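Hard water and the price of a wipe-down

The water at our place comes out of chalk and leaves a ring on anything it dries on. I bought a drop test kit in October and have kept notes ever since. The last reading was from the hot tap, after the softener had been off for 4 days.

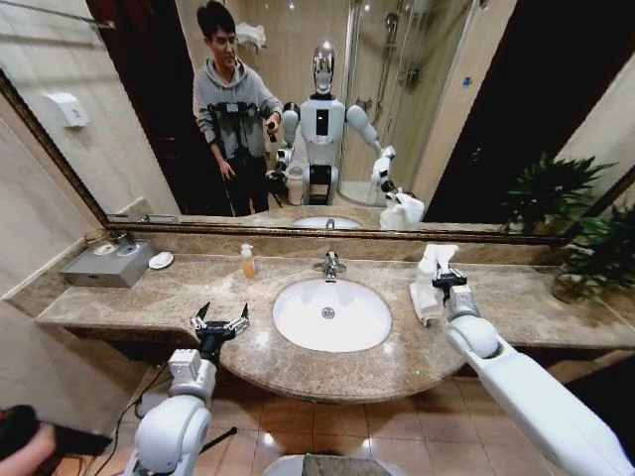 Limescale is mostly calcium carbonate. It drops out when the water is heated or when a film of it dries, so kettles and tap bases suffer first. A weak acid dissolves it. The trouble is that marble is calcium carbonate too, and vinegar can't tell the two apart. Folke Vik etched his own worktop that way and had to have it honed again, at a cost of about 2000 kronor.

On stone I now use a neutral cleaner and a dry cloth, nothing else. On chrome, citric acid is fine if it is kept off the stone and rinsed within a few minutes.

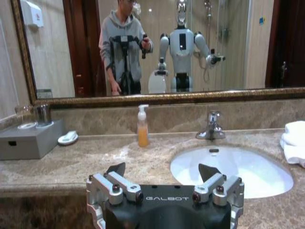 Soap makes matters worse. Ordinary bar soap reacts with the calcium and forms scum, a grey film that sticks to the basin and holds more scale. Most liquid hand soaps are detergents and do this far less. Gülizar Uçar swapped all her bars for liquid and tells me she cleans the sink half as often. I have no figures of my own on that - the notes only cover hardness.

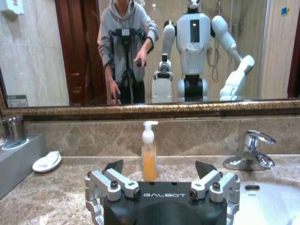 Liquid soap in a pump bottle, beside the basin.

Next job is the shower head, which is down to 43 clear holes. It will go in citric acid overnight.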